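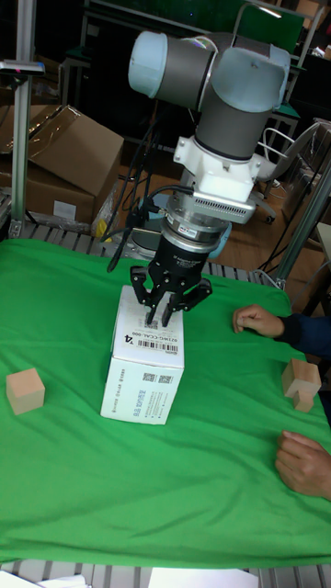 8 February 2022

Home late again, and I still have my shoes on as I write this, so if the handwriting part of my brain seems scattered, that's why. Tuesdays are our long day in the lab this term. I signed up for the evening project class in October thinking it would be a nice way to get out of the house when the weather turned bad, and now I spend my bus rides thinking about the corners of cardboard boxes. Mom asked on the phone what I'm learning and I talked for so long that her tea went cold (she told me so, very sweetly).

Anyway, today. Bo-ram was in Room 173 before me, as usual, and had already pulled the green cloth straight, or as straight as that cloth ever gets. We've tried smoothing it, we've tried tucking it under at the back, and one week I took it home and ironed it, and it was full of folds again by the next session. I've given up and decided to be fond of it. Partanen, who teaches us, likes a few wrinkles anyway. His line is that a real kitchen table or a real packing bench isn't going to be flat for us, so we may as well get used to it now.

The project, in case I read this years from now and have forgotten (hello, future me!), is called Cultanitz. Bo-ram came up with the name and won't tell me what it means. The arm has to find the white box and the wooden blocks on the cloth, whichever way we've left them, and bring the gripper over whichever one we ask for, and then pick it up. Written down like that it sounds like something a toddler does before breakfast. I have so much more respect for toddlers than I did in the fall.

Our plan for this evening was to work through different layouts. One of us sets things out by hand, moves back, and the other one runs the program and writes down what happens. Then we change places. It's slow and a bit like playing house, moving the blocks over here, turning the box a little, no, a little more, is that too close to the edge? I like it more than I expected to. You get into a rhythm, and in between you can talk about anything at all. We covered Bo-ram's sister's wedding, whether soup counts as a drink, and the awful new vending machine.

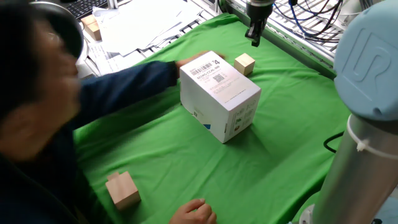 Zdenka Petek

I wrote my name up there because Partanen collects our notebooks at the end of term and mine went missing for a whole weekend last time, so now it goes on the page with the pictures. I suppose that means I should be a little careful about what I say. Hello, Mr. Partanen! I hope you're well. The soup discussion was very brief.

The upright layouts went nicely. When the box is standing up, the program has a pretty good idea where the top is, and it brings the gripper in above it without too much fuss. Turning the box so a corner comes toward us threw it off for a while, and for the first few runs it went for a spot well off to the side, with great confidence, like my uncle giving directions. Bo-ram found the trouble within 10 minutes. I had swapped two numbers when I copied the table settings over on Sunday night, and the poor thing was only doing what I'd told it. I felt my ears go red. Bo-ram was very nice about it and said everyone does that once, and then after a pause said, well, you've done it twice, but the other time was small.

After that we had a really lovely stretch. I don't know how else to put it. Everything we set out, it found. The small cube, which I worried about all last week, gave us hardly any trouble. I did a silly little dance by the door and the group from the next room saw me through the glass. I don't mind. They're the Bivley team, they're building a sorting line, and they've had their own dancing days, I've seen them.

We stopped to eat at seven. I had brought the potato salad, and Bo-ram had those rice rolls I keep begging for the recipe of. We ate in the hallway because food isn't allowed near the equipment, sitting on the floor with our backs against the radiator, and talked about Zemadik. That's the student meet in the spring. You show your project on a table in front of people who get to move your things around however they please, and the thought of it makes my stomach flip. Bo-ram thinks we should go. I think we should go too, but I want to be asked a few more times first.

The second half was all about laying the box down. We'd been putting it off, if I'm being truthful in my own diary. A box on its side shows the program a different face with different printing, and all of our early practice was with it standing up. So we laid it down, turned it at an angle, put the cube near it and the other blocks off toward the corner, and tried to keep our hands still and out of the way.

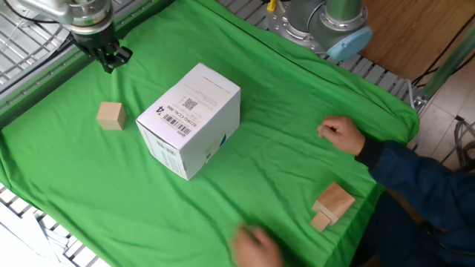 Box on its side, with the little cube to the left of it.

I wish I could write that it worked the first time. It went for the cube when we asked for the box, and then it went for the cube when we asked for the cube, so we had one success out of that, sort of by default. We tried it with the box turned the other way, and closer to us, and farther back. It got better toward the end, though I couldn't tell you which of our changes did it, and Partanen will certainly want to know which of our changes did it. Next week we have to go one thing at a time. I've underlined that on the back of my hand in pen and it's already smudging.

Our log is up to 126 runs now, counting the bad ones, and we do count the bad ones. The report has to be 3,000 words and I've written the title. Bo-ram offered to take the section on the camera settings if I do the introduction and the drawings, and I said yes before the sentence was finished. I love doing the drawings.

We folded up at nine thirty. I nearly missed the bus and had to run the last block with the salad bowl under my arm and the spoon rattling around inside it.

Things for next time: bring the good tape. Ask about borrowing the room on Saturday. Check the numbers from Sunday once more, out loud, with Bo-ram listening. Return the bowl to Mom.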